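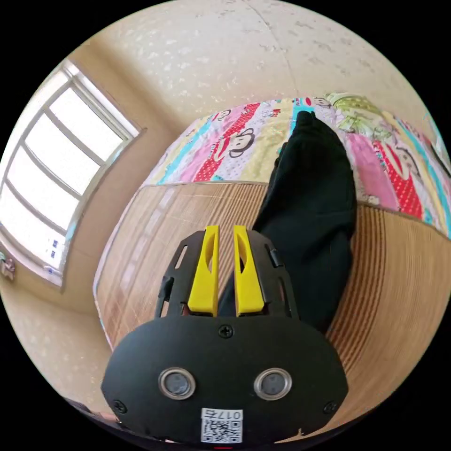

Yellow gripper fingers, unit label 0176.

stastbridge-recipe-cards

Typed-up recipe cards from Stastbridge, 300 of them, in one big CSV. If you like old cakes and confusing oven temperatures, come on in!

What you get

cards.csv has one row per card. The columns are card_id, title, ingredients, method, oven, signed_by and notes. Ingredients are separated by semicolons (I tried commas first and "1 onion, chopped" wrecked everything). The file is UTF-8, so if you see garbage where the accents should be, your spreadsheet program guessed wrong on import.

units.csv is my lookup table for measurements. "Oleo the size of an egg" is in there, and so is "a coffee cup, the blue one." I left those amounts blank in the grams column, and please don't fill them in with a guess unless you mark it as yours.

How I typed them

I kept the spelling exactly as written, so you'll find three versions of "zucchini" and a very confident "brocolli." Crossed-out words go in the notes column. When I couldn't read something I put [?] in its place. Levente Tóth went over my typing for the Hungarian cards, most of which come from the Fülöp box, and he caught a lot of missing accents. Thank you, Levente!

Known problems

116 cards have no oven temperature at all, or they just say "hot" or "moderate." The oven column keeps those words as they are. I know it makes sorting annoying.

28 cards are near copies of other cards. Somebody's lemon squares clearly made the rounds. I kept all of them, because the little differences are my favorite part (one doubles the sugar!), but filter on the word "copy" in notes if you want them out.

The categories are mine and they're loose. Is a gelatin salad a salad or a dessert? I went with salad and I'm still not happy.

Older versions

The first upload used a file called clerarley.csv. Same rows, worse column names. Baptiste Maillard's Ratia script still expects the old names, so if you use it, run rename_columns.py backwards with the --old flag.

Fixes

Open an issue with the card_id and what you think it should say. I usually get to them on Monday. New cards are welcome too, typed any way you like, and I'll sort out the semicolons.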